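Equipment Planning and Budget for a Two-Arm Tabletop Workcell
Student Project Report, Department of Production Engineering
Project team: Jahangir Seneviratne and three fellow students
Supervisor: Rainer Wegener

1. Purpose of the Report

The department intends to equip its teaching laboratory with a second workcell of the two-arm type. The project team was asked to prepare a purchase plan, compare suppliers, and recommend the order in which items should be bought. The tasks considered are the handling of flat carton blanks and of small household goods.
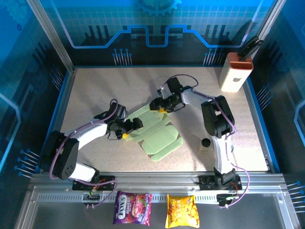
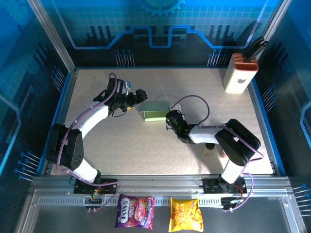 Two-arm cell with both arms mounted on the front rail: carton blank (first picture) and sponge (second picture).

2. Requirements

The new cell must accept two arms on a shared front rail, with both grippers able to reach the middle of the table. Side and back walls are required. The cables must be long enough to follow each arm from base to gripper with slack for full travel. Small electronics should be mounted at the rail, where they can be replaced without removing an arm.

Carton blanks and sponges place different demands on the gripper. A blank is thin, wide, and lies flat on the table, and the fingers must get hold of an edge or a flap. A sponge is thicker but yields under pressure. The team therefore requested finger sets for both cases in every quotation.

3. Suppliers

Quotations were obtained from Findenel and Turnano for the arms and grippers, and from Frerichs for the aluminum profile, mounting plates, and wall panels. Findenel offers the arms with cables and controllers included. Turnano lists these items separately, and its delivery time is longer. Frerichs will cut the profile to length at no charge, but the panels must be ordered as a full set.

4. Budget Items

Arms and grippers are the largest item and should be ordered together from one supplier. Spare gripper fingers are planned at four sets. For cables, connectors, and small boards, the team proposes a reserve of 400 dollars. Test goods such as cartons, sponges, and bagged snacks are consumed quickly, and up to 75 dollars per semester should be set aside for them. This amount was missing from the first draft of the plan and was added at the request of Mr. Wegener.

5. Order of Purchase

The frame and panels should be ordered first, so that assembly can begin in September. The arms follow once the rail has been checked against the mounting plate drawings. Spare parts may be ordered with the arms if Findenel is selected, as shipping is then charged only once.

6. Open Points

The laboratory uses the Jesitz inventory system, in which each arm must be entered as a separate asset. It remains to be settled whether the grippers are entered with the arms or on their own. A revised quotation from Turnano has been requested and will be attached to the final version of this report.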